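Ticket 919 — play corner table, two white-grey panels, gap down the middle
Opened by: Tullio Benedetti
Site: Bakow, ground floor
Priority: low, was medium
Status: open, waiting on parts

Problem as reported
Two pale panels don't sit tight together. Dark line between them top to bottom. Small stuff gets posted down it — play coins, a raisin, half a crayon. Tina wants it closed before the February open morning. Supplier is Colombo, flat pack, order ref 391. Fitted by us, not by them, so go easy on the blame.

Log

9.10 Had a look before the little ones came in. Gap is thin but it's there the whole way down. Most of it near black, then a short lighter bit right at one end, brownish grey. Could be a hinge edge, could be a strip of something in the joint. Couldn't tell. Didn't poke it.

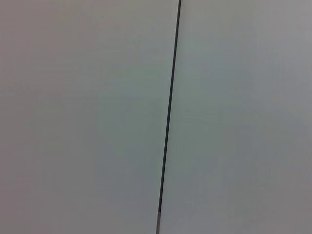
9.40 Things tried
Pushed both panels together by hand. Springs back.
Loosened the fixings on the back, shoved, tightened again. Bit better for ten minutes then same as before.
Swapped the short screws for the 80 mm ones out of the Sidirberg box. Too long, took them straight out agian.
Card folded and wedged in. Fell through. So now there's card in there as well.

10.25 Checked faces for damage, as Colombo will ask. No labels on the fronts so don't bother hunting for a part number there, use the order ref. Faint dark smudge on the left one well clear of the join, small. Not tried cleaning it yet. Damp cloth first please, no cream cleaner, it dulls the finish.
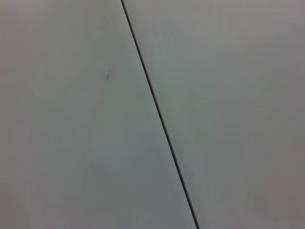

Panel join, faint smudge on the left-hand side

10.50 Rang Colombo. Held for ages. They say a joining strip exists, comes in 3 lengths, they need the height of the panel. Didn't have the tape on me. Will ring back after dinner — someone remind me.

11.15 Tina asked if the corner can stay in use meanwhile. Yes, on condition nothing smaller than a fist goes out. Coins, beads and the tiny veg are up in the cupboard till this is shut. Big fruit only.

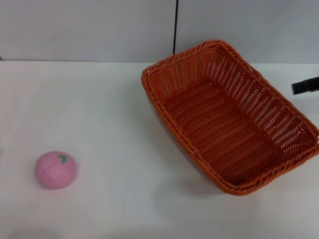

Play food has to live somewhere for the week and I'd rather it was all in one place. The orange woven basket will do, the pink peach is miles too fat to go down the join or through the little gaps in the weave. Anything that does fit through those gaps goes in the cupboard with the coins. Stand it on the white table, not on the floor, it gets kicked. Tina is doing a list of what's allowed out, will pin it by the door.

1.35 Measured. Rang back, strip ordered, no charge for the part, we pay postage. No date given. Asked for one twice.

1.50 Note for whoever fits it: strip pushes in from the front, no glue acording to Colombo. Get the card and the crayon out first. Thin ruler with a bit of tape on the end should fetch them.

Still to do
Damp cloth on the smudge
Fish out the card
Chase Colombo if nothing's come by the end of next week
Put the Sidirberg screws back where I got them

Leaving open. TB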